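Okay, a few of you asked how we keep the shoe table going, so I'm going to do a long one about that. Grab a snack. I've been looking after this setup since November and I have opinions!

Quick version of what it is: one table, one little rack, a pair of hand-held grippers, and whoever is on shift putting shoes on the rack over and over. The arms learn from that later, in the other room. My job is the table and the grippers. Arms are Octavian's problem (hi Octavian).

First thing every morning is the grippers. I open and close each one all the way and just listen. A healthy one has kind of a soft tick at the end of travel. If it crunches, there's lint in the slide. It's always lint. Canvas shoes shed way more than I would have guessed, and laces are even worse.

For lint I use a dry paintbrush, the cheap kind, and then a puff of air. No oil!! I oiled one in my first week and it turned into a fuzzy caterpillar by lunch. Vesela had to take the whole slide apart and she still brings it up.

Then jaw pads. We swap them every 28 sessions, or sooner if they get shiny. Shiny pads slip on smooth shoes and then people squeeze harder to make up for it, and that's how you end up with a sore thumb and a bent linkage. I keep spares in a Sosa mint tin. Smells great.

Next is the mounting plate on top of each gripper. There are screws under there that work loose, very slowly, and you will not notice by looking. So I put a finger on the plate and wiggle. If there's any play at all I snug it up and redo the calibration, which takes 5 minutes if everything behaves and most of the morning if it doesn't.

Cables. Oh boy. Each gripper has its own cable and they want to hug each other. My rule is that left goes off to the left, right goes off to the right, and they never cross in front of the person. If you've been turning around between takes, put the grippers down and untwist before you start again.

I used to tape the cables down right at the edge of the table. Looked super neat! Terrible idea. It tugged every time somebody reached for the far side, and we killed 2 connectors that way before Raluca told me to leave a big lazy loop and let it hang. We haven't lost one since. (Knocking on the table as I type.)

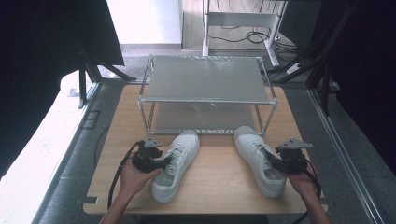
Back to the rack for a second, it's light and it creeps. You bump it with a toe cap, it moves a hair, you bump it again, and by the end of a session it has wandered off toward the back. So at every break I push it back to its pencil marks. I tried sticky putty under the legs, but we need to move it on purpose between sets and the putty left gunk all over the wood.

Somebody asked me if the shoes matter. Yes! Same pair for a whole set, laces tied the same way, ends tucked in. A loose lace gets in the jaws and then you've got a shoe dangling off a gripper like a fish. I do love when that happens but it's a wasted take.

How to hold them, since I get this from every new person: grab the shoe by its side, near the middle, and keep your wrists loose. Both hands can work together, one shoe each. Slow is fine. Slow is better, really. Domnica is the smoothest of all of us and she moves like she's underwater.

Best day so far was 165 good takes. We'd changed the pads the night before and I'd redone both plates, so I'm claiming a little of the credit. Nigel did most of the takes and then ate an entire bag of pretzels in silence.

Stuff that still bugs me: the right gripper reads a bit wide when it's been running all afternoon. It comes back after a rest. Vesela thinks it's the sensor warming up, I think it's the spring. We've got a replacement from Wandum on the way and I'm going to change only the spring first, so we can settle it.

The other thing is the log. I write down every pad swap and every screw I touch, in a paper notebook, with a pencil on a string. People laugh, but when the numbers went weird last month I could flip back and see I'd put one plate on after a cleaning and never redone the calibration. My own fault, in my own handwriting.

End of day: brush the jaws again, leave them open (closed squishes the pads), coil the cables big and loose, shoes off the table. Takes me as long as one song if it's a long song.

Spring swap is next on my list and I'll post how it goes. If you run hand-held grippers and you've found a pad that lasts longer on canvas, please tell me what it is, I'm almost out of mints AND pads.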